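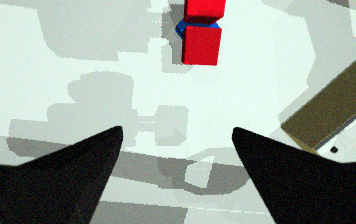 Wrist camera view, shadows on, no randomization of the light.

Mixing scripted and teleoperated episodes for a block task: how to weight them?

Asked by kackroyd, 18 July 2025
Tags: imitation-learning, simulation, data-collection, wrist-camera

I am collecting demonstrations in simulation for a small block task with red and blue cubes. The arm has a parallel gripper and there are two camera streams, one on the wrist and one fixed overview. The policy predicts chunks of end-effector deltas plus a gripper command. Everything runs in the Stelleck environment at the Stultesden lab, and the task definitions are ours.

The data comes from two sources. The first is a scripted expert that reads the cube poses from the simulator and plans a grasp. It produced nearly 2000 episodes, failed ones already removed. The second is teleoperation: 40 episodes recorded by me with a hand controller. The scripted episodes are very uniform. They approach from directly above, descend at a constant rate, close, lift. The teleoperated ones wander, hesitate, and sometimes back off and approach again.

Training on scripted data only gives a policy that does well while the cubes are spaced apart. If two cubes touch, it descends to the correct height and then closes with one finger on top of the neighbor. It does not back off. Training on teleoperated data only gives a policy that backs off correctly but rarely finishes. Simple concatenation behaves almost exactly like scripted only, as expected from the ratio.

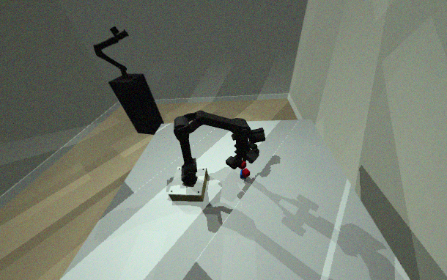 Camera choice may be part of the problem. I drop frames from both streams to match the slower one, then resize to the same resolution. In the overview view the cubes are tiny next to the gripper even when it hovers just above them, and a second arm on its pedestal at the back takes up more pixels than they do. The wrist view has the opposite issue. It resolves the cubes well until the last part of the descent, but the shadow of the arm covers a large share of the table and moves with every step.

Things I have tried:

Oversampling teleoperated episodes so each batch is half and half. Success on touching cubes improved, but the policy now hesitates over isolated cubes too.

Adding Gaussian noise to the scripted actions while recording. More failed episodes, no visible change in the trained policy.

Turning shadows off in the renderer. Validation loss went down and rollouts did not improve.

Questions: is there an accepted way to set the sampling weight, and should I record more teleoperated episodes or improve the script first? Teleoperation is slow and I would like to avoid a lot of it.

Keith Ackroyd

Comment from quach_sim: Is validation split by episode or by frame?

Comment from kackroyd: By frame. I can change that.

Comment from quach_sim: Change it first. With a frame split your validation loss says very little.

Answer 1 (accepted)
by Khôi Khổng

Improve the script first. The sampling weight is a secondary setting and there is no accepted value for it.

Your scripted expert only ever visits states where its own plan is succeeding. The policy drifts slightly, lands in a state the script never produced, and has nothing to imitate. Your teleoperated episodes contain those states, but 40 of them also contain your pauses, and the half and half batch teaches the pauses along with the recoveries. That accounts for the hesitation over isolated cubes.

What I would do, in this order:

Split validation by episode, as the comment says. Keep a separate held-out set in which every layout has touching cubes.

Inject the disturbance into the state and leave the action label clean. From your description you recorded the noisy action as the target. The usual arrangement is to execute the noisy action and store the one the expert would have taken from that state. If you store the noise, the network averages it away and you have gained only the slightly wider state coverage.

Start some scripted episodes from bad poses. Place the gripper low, offset to one side by a finger width, yawed the wrong way, and have the script raise, correct, and descend. This gives you backing off without a human. The script has the cube poses, so it can also choose a yaw that keeps the fingers clear of the neighboring cube. Check that it does. Many scripts pick yaw from the target cube alone, and then your labels for touching cubes are poor to begin with.

Trim the pauses from the teleoperated set. Drop any run of frames where the commanded delta is under a small threshold and the gripper command is unchanged. Keep the frames around each gripper change untouched, or you will cut the closing wait that the grasp needs.

Then retrain and look at the weight again. I start teleoperated data at a fifth of each batch and move it in one direction only, judged by rollouts and never by loss. Use 3 seeds per setting. With a single seed the differences you are describing could be noise.

On the cameras: crop the overview image before you resize it. A fixed crop around the reachable part of the table removes the background arm and gives you several times more pixels per cube. Leave shadows on. If this is going to real hardware, randomize the light direction per episode, so the shadow stays consistent within an episode but is no longer a reliable cue for arm position across the set. With one fixed light the network can read the arm pose from the shadow – and it will, if that is easier than using the proprioception input.

Answer 2
by savadside_robotics

Agree with most of the above. We had a similar ratio problem in March and solved it mostly with intervention data. Run the current policy, take over by hand when it starts to go wrong, store only the part after the takeover. Each clip is a couple of seconds long so the recording goes quickly, and every frame is from a state the policy really reaches.

Two cautions. Store the policy version with each clip, since old clips lose value once the policy changes. And do not store the frames just before the takeover as demonstrations, those are the mistake.

Answer 3
by tq_bench

I would just use more data. We use 2 wrist cameras and it works fine.

Comment from Khôi Khổng: More data from the same script will have the same gap.

Comment from kackroyd: Yaw was the main fault. The script took it from the target cube and ignored neighbors. With that corrected and the low, offset starts added, touching cubes are much better before any reweighting. Pause trimming is in as well. Overview crop is next – will report if it changes anything.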